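4.2 Emissionsprojekt anlegen und Zeichnungsphase freischalten

Dieser Abschnitt richtet sich an Emittenten, deren Konto auf der Plattform Dellus bereits geprüft und freigegeben wurde. Die Prüfung selbst ist in Abschnitt 4.1 beschrieben. 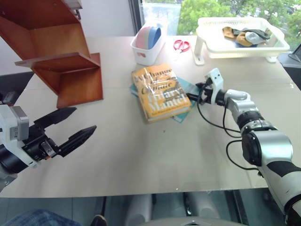

Für die Einrichtung werden die Rolle »Projektverwaltung« und ein zweites Benutzerkonto mit der Rolle »Freigabe« benötigt. Beide Rollen dürfen nicht derselben Person zugewiesen sein. Das System weist eine Doppelzuweisung beim Speichern mit der Meldung »Rollenkonflikt« ab.

Vorbereitung

Folgende Unterlagen müssen als PDF vorliegen:
— Jahresabschlüsse der letzten 3 Geschäftsjahre
— aktueller Handelsregisterauszug
— Gesellschafterliste
— unterzeichneter Treuhandvertrag

Stand der Formularvorlagen: 10. Januar 2024. Ältere Vorlagen werden beim Hochladen zurückgewiesen.

Projekt anlegen

1. Im Hauptmenü »Projekte« öffnen und »Neues Projekt« wählen.

2. Projektbezeichnung eingeben. Zulässig sind Buchstaben, Ziffern und Bindestriche. Die Bezeichnung erscheint später in allen Zeichnungsscheinen und lässt sich nach der Freigabe nicht mehr ändern.

3. Unter »Instrument« die Beteiligungsform auswählen: Nachrangdarlehen, Genussrecht oder stille Beteiligung. Die Felder der folgenden Maske hängen von dieser Auswahl ab.

4. Emissionsvolumen und Mindestschwelle eintragen. Die Mindestschwelle darf das Volumen nicht überschreiten.

5. Mindestanlage je Anleger festlegen. Voreingestellt sind 1.000 Euro. Abweichende Beträge sind in ganzen Euro ohne Trennzeichen einzugeben.

6. Beginn und Ende der Zeichnungsphase eintragen. Endet die Phase im Dezember, muss zusätzlich das Feld »Stichtag Zinslauf« ausgefüllt werden.

7. Mit »Entwurf speichern« abschließen. Das System vergibt eine 8-stellige Projektnummer. Sie ist bei jeder Rückfrage anzugeben.

Hinweis: Nicht gespeicherte Eingaben gehen nach 13 Minuten ohne Aktivität verloren. Hochgeladene Dateien bleiben im Zwischenspeicher erhalten und werden beim nächsten Aufruf wieder angeboten.

Treuhandkonto verknüpfen

1. Im Entwurf das Register »Zahlungsverkehr« öffnen.

2. Als Treuhänder »Hyvönen« oder »Jonthorpe« auswählen. Andere Treuhänder werden auf Antrag manuell hinterlegt.

3. IBAN des Treuhandkontos eingeben und »Verknüpfung prüfen« wählen. Das System löst eine Testbuchung aus.

4. Den Prüfcode aus dem Verwendungszweck der Testbuchung in das Feld »Bestätigung« übertragen.

Vorsicht: Keinesfalls ein Geschäftskonto des Emittenten eintragen. Eingehende Anlegergelder werden sonst angehalten und an die Absender zurücküberwiesen — die betroffenen Zeichnungen gelten als nicht erfolgt.

Freigabe erteilen

1. Den Entwurf über »Zur Freigabe senden« weiterleiten. Ab diesem Zeitpunkt sind alle Felder gesperrt.

2. Mit dem zweiten Benutzerkonto anmelden und unter »Offene Vorgänge« das Projekt aufrufen.

3. Die Angaben mit den Unterlagen abgleichen und »Freigeben« oder »Zurückweisen« wählen. Eine Zurückweisung erfordert eine Begründung im Textfeld.

4. Nach der Freigabe wechselt der Status auf »Geplant«, mit Beginn der Zeichnungsphase automatisch auf »Aktiv«.

Hinweis: Bei Projekten, die über die Schnittstelle Sukano übernommen wurden, bleibt der Status bis zum nächtlichen Datenabgleich auf »Entwurf«. Eine erneute Freigabe ist nicht erforderlich und erzeugt einen doppelten Vorgang.

Ansprechpartnerin für Rollen und Benutzerkonten ist Aino Kemppainen, für Treuhandfragen Marjatta Sjöberg. Beide sind über das Kontaktformular im Emittentenbereich erreichbar. Die Bearbeitung laufender Zeichnungen ist in Abschnitt 4.3 beschrieben.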